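Metal Bins at the Dellham Parts Store: Frequently Asked Questions

Last revised in April. Questions that aren't covered here can go to the stores desk.

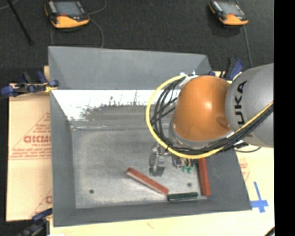 Ayten Gökçe wrote in to ask whether the gray bins could be left on the floor between shifts, as her team had been doing at Prindport. They can, as long as they sit inside the painted lines and the aisle stays clear. At Dellham the aisle is narrower, so bins go back on their stands when the shift ends.

What are the metal bins for?

Bulk parts that don't need to be kept in order: castings, brackets, plain fittings. Anything with a finished surface goes in a divided tray. Sloping sides send parts toward the middle of the flat bottom, so the last few are easier to reach than they would be in a straight-walled box.

How much can I put in one?

The limit for a standard bin at Dellham is 700 pounds, contents only. The reinforced bins at Prindport take 900. The limit is stenciled on the stand, not on the bin, so check that you have the right stand before you load. Parts must stay below the rim on all four sides. A bin that is heaped in the middle counts as overfilled even if it is under weight.

Can I mix parts in one bin?

No. One part number per bin, one label per bin. If you find a stray, take it to the returns shelf and write down which bin it came out of. Please don't drop it into the nearest bin that looks right — we have spent whole afternoons sorting those out.

How do I get a new label?

Labels are printed from Juro. Search by part number, choose "bin" as the container type and print 2 copies. One goes in the holder and the other goes in the log. Handwritten labels are accepted until the end of the shift if the printer is down.

How are bins cleaned?

Empty the bin completely, brush out the corners, then wipe the walls and the bottom with a dry cloth. For oil, use the degreaser from the Oral cabinet and wipe again with clean water. Don't hose bins down indoors. Let the bin dry before refilling it, and look along the bottom seams, where water tends to stay.

Does a scratched or dented bin need to be replaced?

Scratches don't matter. Small dents in the walls don't either. Take a bin out of use if the bottom no longer sits flat, if a seam has opened, or if there is a sharp edge anywhere on the rim. Tie a red tag to it and move it to the repair bay. Beril Altıntaş handles repairs and will tell you if it is coming back.

How many spare bins are there?

Dellham keeps 31 spares behind the loading door. You can take one without asking, but sign the sheet. If you need more than four at once, call the stores desk the day before.

Can bins be stacked?

Only when empty, and only with others of the same size. The slope of the walls lets them nest. If two get stuck together, don't pry them apart with a bar — lift by the rim with a second person and rock them gently.

Where do empty bins go at the end of a job?

Back behind the loading door, brushed out, with the old label removed. The log copy of the label stays in the log.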